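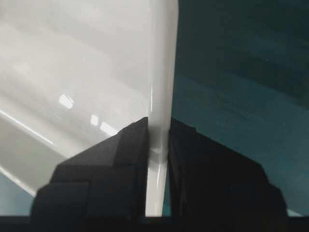

Friday, gifts again
20 May 2022 | by Nazmiye Akbulut
Last updated: same evening
3 min read

Took the afternoon off to get the graduation presents finished. I have two to buy for and I had set myself a limit of $86 for both, wrapping included. I wrote the number on the back of my hand in pen, which my mother used to do with bus times.

Started at Karabulut because it opens early and parking is free until noon. They had the graduation table up by the door. Frames, mugs, pens in boxes, a bear with a cap on. I don't know any eighteen-year-old who wants the bear. I picked up a leather key ring for my nephew, put it back, walked the whole shop and then went and got it again. $22. They stamp initials for free but you wait twenty minutes, so I waited on the bench outside and ate the sandwich I had packed for lunch.

The stamping is a little crooked on the second letter. I decided it was fine.

My goddaughter is harder. In February she told me she wanted nothing, then a week later she told her mother she wanted a good blanket for the dorm. I wrote it down at the time and I'm glad I did, as I would have gone for a necklace. Tallska had blankets, but the nice ones were over a hundred and the cheap ones shed on my sleeve while I was holding them. Went on to Raline. They had a cotton throw in dark green marked down to $49, long enough to cover a dorm bed. Bought it. It does not come with a box, and the girl at the register said they ran out of boxes at Mother's Day.

So that was $71 and I had $15 left for paper, ribbon and cards. Spent $11. Brown paper for both, green ribbon for the throw and plain string for the key ring. The cards are blank inside. I can't stand the ones with a poem.

Melahat Ersoy called while I was in line. She is giving cash to everybody this year and says I should do the same. She may be right about my nephew. I put a twenty in his card when I got home, so now I'm over the limit after all. I'm counting it as a separate thing.

Wrapped both at the kitchen table after supper. The throw took three tries. Rolled works better than folded, and you tie the two ends like a candy. Used the last of the good tape.

Still to do: write the cards, which I always leave too long. Find out if the party on the nephew's side is at the house or at the hall. Order the coffee sampler from Ustusis for his teacher, if my sister is still splitting it with me. She hasn't answered.

Father's Day comes right after all this and I have no ideas at all for Dad. He says socks. He has said socks every year since I had my own money, and he wears them, so maybe socks.

Bed early. Feet hurt.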